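Estudo de apelidos reclassifica a origem do nome Tinel

Um levantamento de registos paroquiais e notariais agora concluído propõe uma nova origem para o apelido Tinel, até aqui tratado nos repertórios como simples variante gráfica de Tinelle. O trabalho, assinado por Wouter Coppens e Jolien Nijs, foi apresentado a 10 de outubro e assenta na leitura integral de 95 livros de batismos, casamentos e óbitos, complementada por contratos de arrendamento e róis de impostos.

A hipótese tradicional fazia derivar o nome de um diminutivo de Martin, por queda da primeira sílaba e acrescento do sufixo -el. Os autores não excluem essa via para um dos ramos, mas consideram que ela não explica a distribuição geográfica das formas mais antigas. Nos documentos em que o apelido surge precedido de artigo ou preposição, a leitura mais económica é a de um nome de ofício ou de lugar, ligado a um termo antigo para uma vasilha de aduelas ou para a sala onde se serviam as refeições de uma casa senhorial.
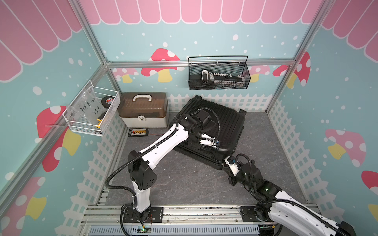 Mala rígida preta e dois braços robóticos.

A análise distingue 2 ramos sem parentesco demonstrável. O primeiro concentra-se em localidades rurais e conserva a preposição até tarde; o segundo aparece já sem ela, em meio urbano, e associado a tanoeiros e taberneiros. Das 70 formas gráficas recolhidas, a maioria resulta de hesitações dos escrivães na vogal final e na duplicação do l, fenómeno corrente em nomes transmitidos oralmente. Um grupo menor de formas, com t final, exigiu verificação manual – em vários casos tratava-se de outra família, indexada por engano sob a mesma entrada.

Henk Nijs, responsável pela transcrição paleográfica, refere que o principal obstáculo foi a qualidade dos índices anteriores. «O índice remetia para o fólio certo, mas o nome transcrito não era o que estava no assento», afirma. A equipa optou por refazer a indexação de raiz e por registar cada ocorrência com a grafia original, a data do ato, a função da pessoa no documento (nubente, padrinho, testemunha) e o grau de legibilidade.

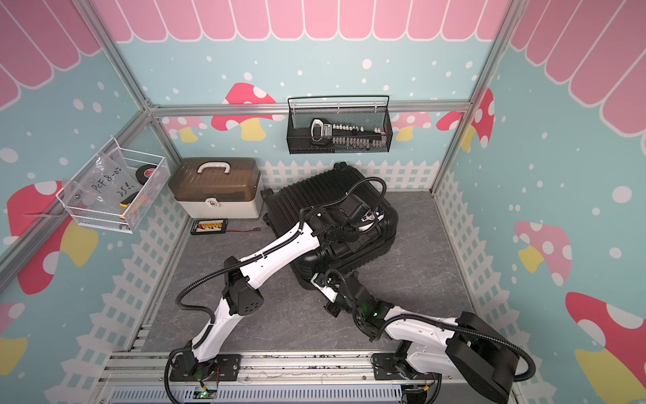 A mesma metodologia foi aplicada, a título de controlo, ao apelido Dijkstra. Neste caso a etimologia não oferece dúvidas de maior: trata-se de um nome de lugar frísio, formado sobre a palavra para dique e o sufixo -stra, que indica proveniência. O interesse estava em medir a taxa de erro da indexação num nome de estrutura transparente. O resultado foi claramente inferior ao observado em Tinel, o que os autores atribuem à extensão do nome e à estabilidade do sufixo.

Mais problemático foi o apelido Travlow, incluído por sugestão de correspondentes ingleses. A ocorrência mais antiga encontrada é isolada e de leitura discutível. 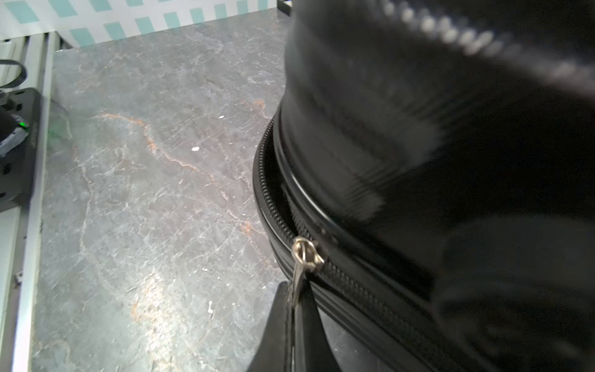 Texto: Toon Van Leeuwen

Graham Mottram, que reviu a parte inglesa do estudo, defende que Travlow deve permanecer classificado como «origem não determinada». O segundo elemento poderia corresponder ao inglês antigo hlāw, «colina» ou «túmulo», frequente em topónimos, mas não foi localizado nenhum lugar com esse nome nem forma intermédia que sustente a derivação. A alternativa, uma corrupção de outro apelido por erro de cópia, também não tem apoio documental suficiente.

O relatório dedica ainda um anexo à questão dos brasões. Os autores identificaram 66 descrições heráldicas atribuídas em publicações comerciais a portadores dos apelidos estudados e confrontaram-nas com os armoriais disponíveis. Cerca de metade não tem correspondência em nenhuma fonte; nas restantes, as armas pertencem a uma pessoa ou linhagem concreta, e não ao apelido em geral. O anexo recomenda que os repertórios deixem de reproduzir brasões sem indicação do titular e da fonte.
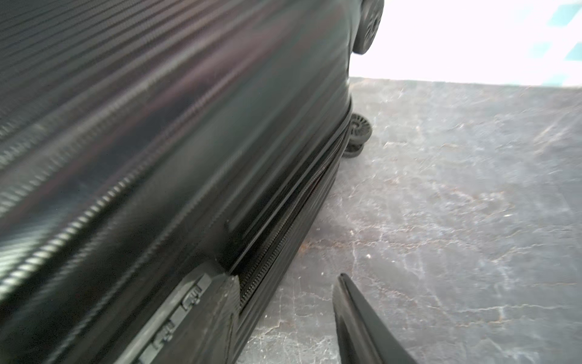
A base de transcrições, designada Sarell, poderá ser consultada por apelido, localidade e tipo de ato. A versão de julho, distribuída apenas a revisores, continha entradas duplicadas na série de óbitos, entretanto corrigidas. Ficam de fora os registos posteriores à introdução do registo civil, bem como os livros cujo estado de conservação não permite o manuseamento.

Os autores pedem aos leitores que possuam documentos familiares anteriores a esse período que comuniquem a grafia exata do apelido e a cota ou proveniência do documento. As correções aceites serão integradas na próxima revisão, com menção do remetente.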